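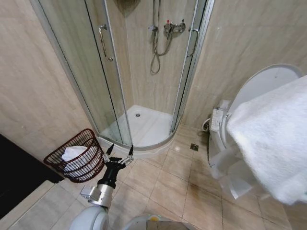

Nokurura bathroom trials: the towel stop

We spent most of May in the Irkmont apartment running the towel jobs for Nokurura. Over 1,000 pick-and-place runs went through in the kitchen and bedroom before the robot was allowed into the bathroom. The bathroom set was shorter and had one fault in it that we are still dealing with, so this page has more text than our usual gallery pages.

The job is simple to describe. The robot takes a white hand towel, carries it across the bathroom, sets it down where it is told and lets go. There are three places it can be told to use: the wire basket on the floor, a spot by the shower, and the marble counter under the mirror. All three are close together. It is a small room, and with the robot inside there is space for one person at the most, standing in the doorway.

Run 156 was a counter run. The arm came over the counter, lowered the towel and made contact. At that point the routine should have read the contact, backed off a little and opened the fingers. It read nothing and kept going down. It pressed the towel into the stone until the arm's own protective stop came in, and then it stayed there with the fingers shut.

Arūnas Juška was running the session from the doorway. He saw the wrist stop, waited, and got a message on the tablet saying the task was paused. He took that to mean the arm was off. He went in, took hold of the loose end of the towel and started to pull it out from the fingers. The routine then cleared its own pause and tried the place a second time. The arm lifted, took the towel with it, and came back down where his hand had been. He had let go by then. He was not hurt. He hit the stop button with his other hand and came out.

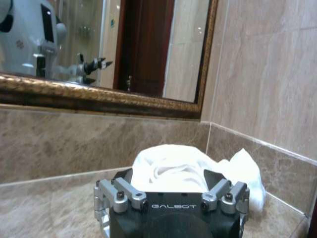
Towel pressed to the countertop, fingers closed. The GALBOT lettering is on the front of the gripper housing.

The rest of these notes cover what we found afterward.

The contact reading. Our place routine, which we call Mok, decides that it has touched something by watching for a rise in effort at the wrist. We tuned that rise in the bedroom, on a bed and on a padded stool, and later on a wooden shelf with one folded towel. A towel in a heap behaves differently. It gives way slowly for the first few centimeters, the rise is spread over a longer time, and Mok averaged it away. By the time the effort was high enough to count, the arm was past the height where Mok was still looking for it.

The counter height. The number in the map was 2 centimeters too low. It was measured with a tape at the front edge and written down by hand, and the sheet has a correction on it that did not make it into the file. With a good contact reading this would not have mattered much. With the bad one it gave the arm 2 more centimeters to push through.

The pause. Mok was allowed to retry a failed place up to 3 times without asking. We put that in during the kitchen work, where a dropped cloth was the most common failure and a retry usually fixed it. The tablet showed the same word, "paused", for a retry wait and for a full operator hold. There was no way to tell them apart from the screen. This is the part we consider serious, and it was our design.

The room. The written procedure says to stay outside the arm's reach until the button is in. In the kitchen that is easy. In this bathroom the towel is well inside reach from anywhere you can stand, and the button was clipped to the door handle behind the operator. Arūnas had it in his hand only because he had moved it there himself at the start of the session. If it had been where the procedure put it, he would have had to turn around to find it.

Damage. One towel with a pulled thread. We checked the counter with a straightedge and a flashlight and found no mark. The finger linkages came off for inspection and went back on with the same screws. The pads were replaced on schedule a few days later, nothing to do with this.

What has changed so far:

- Automatic retries are off in every room. A failed place now waits for a person to press a key.
- The tablet says "ARM LIVE - WAITING" on an orange background whenever the drives are on. The word "paused" is gone.
- Contact is checked over a longer window, with a hard floor on travel set from the measured surface.
- Surface heights are touched off by the robot at low speed at the start of each session and compared with the map. Anything more than 5 millimeters out stops the session.
- The stop button is on a lanyard and the operator wears it.

What has not changed: we still have no good way to free a towel that is held between the fingers and a hard surface. At the moment the operator presses the button, switches the drives off at the base, and opens the fingers by hand with the release tool. It takes a few minutes and the arm has to be supported while you do it. Priden, who own the apartment and two others in the same building, have asked for a written version of this before we move upstairs. It is in draft.

The counter runs are on hold. Basket runs have started again at half speed.

3 comments

tilda_m
Was the retry timer logged anywhere? We had something close to this with a shelf loader, and the log only recorded the first attempt, so the second one looked like a new job.

Arūnas Juška
Yes, logged, but under the same task number with no attempt count. It took us a morning to see there were two descents in there. Attempt number is in the log line now. On my side: I should have pressed the button before going in. I knew the rule and I went by the screen.

rkowal
Touching off the surfaces each session is a good idea but watch out for the cloth still being on the counter from the last run. Ask me how I know. Also, which release tool do you use? Ours needs two hands and I would not want to do it in a room that size.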